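Projects > Ududdale > Progress reports

Print this page | E-mail this page

Ududdale handling tasks: progress report to the Prandby fund
Aug 29, 2026

Work on the soft materials set continued to plan. The log now holds 2,867 entries, of which 225 were added in this period. Thirteen entries lack a surface note and will be completed before the next return.

Balloon tasks were moved to the dark table with the black drape behind. Pale items are easier to tell from the background there. Cloth and tissue are logged under one heading, as agreed with Ambaye.
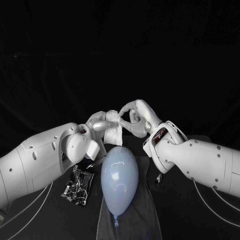 Fig. 1. Balloon task: white tissue or cloth held over a pale lavender-blue balloon.

Spending is within the approved budget. The remaining 181 entries are due in November. A revised item list will be sent to Kustis beforehand. Balloon size is not yet recorded in the log; a column will be added.

Contact: Ududdale project office | © Prandby | Back to top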